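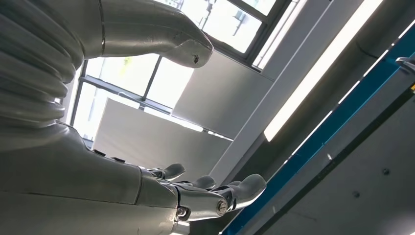

Last updated: April 21, 2023

The window is what sells the old drawing office at Sturnthorpe, and the window is what drives everyone in it mad. Dark metal frames, proper panes, daylight by the bucketful. By mid-morning you can't read a thing without squinting.

Letay Workneh has worked under it for seven years and has opinions. Blinds were quoted for in her first winter. "Then they measured it again," she says, "and went quiet." The quote ran to 26 pages, and one of those was about cord.

So the room makes do with white panels, which cover part of the glass and leave the rest to do its worst. Fuad Alemayehu likes them. Hiwot Weldu thinks they make the place look like a dentist's.

I sat there for an afternoon with my coat over my head and began to see her point about the blinds. Then the sun went behind the chimney at Wallus, and for 12 minutes it was the nicest room in the county. Letay put the kettle on.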